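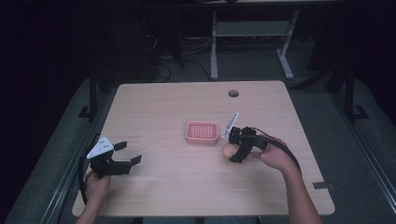

Light wooden tabletop with rounded corners at Plasgate, with a square perforated tray and a cable hole towards the back.

Plasgate fits new worktops in ground-floor rooms
26/02/2020

The replacement of worktops in the ground-floor rooms at Plasgate has been completed, the building's management has confirmed. In all, 47 tables were fitted with new light wooden tops over three weeks. The old tops had square corners and a raised metal edge strip, and had been in use since the building opened.

The new tops were supplied by Trultow. Each has rounded corners and a small round hole near the back through which cables can be passed to the floor. On the old tables, leads were taken over the rear edge and held with tape. Mio Kinoshita, who drew up the specification, said the position of the hole was the only item that changed after the trial in November. It had first been placed in the middle of the back edge, where it came directly above the crossbar on some of the frames.

The metal frames have been kept. They were checked for level and their feet adjusted where needed. Two frames had bent crossbars and were straightened on site. Floor cabling in the rooms has not been altered so far. Some 328 metres of it is to be sorted, labelled and clipped up under a separate order, and users are asked not to move leads lying under the tables until that work is finished.

The surface finish is a clear matt coating. Maintenance instructions issued with the tops call for a damp cloth and mild soap. Abrasive pads and solvent cleaners are excluded. Marks that remain after washing should be entered in the room book with the table number, and should not be sanded by users. A top can be turned end for end on its frame if wear is concentrated at one side, but the cable hole then has to be plugged and a new one cut.

Small parts are now to be kept in perforated trays when work is left on a table overnight. The trays are square with a raised rim, and the holes allow rinsed items to drain if a cloth is placed underneath. They may be used in any room but should be returned to the shelf by the door. Hot items must not be put down in them.
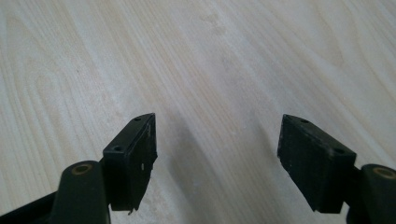

Ratih Lumbantobing said the pale wood was easier to work on than the old grey surface, as dropped screws could be found without a torch, but she expected it to show stains sooner and had asked for a spare top to be held in store. That request is still open.

Room bookings return to the normal timetable from Monday. The old tops are stacked in the loading bay and can be claimed by tenants on application to Florencio Bravo at the ground-floor office. They are offered without frames, and the edge strips have been removed. Any left unclaimed will go to Vultar for recycling.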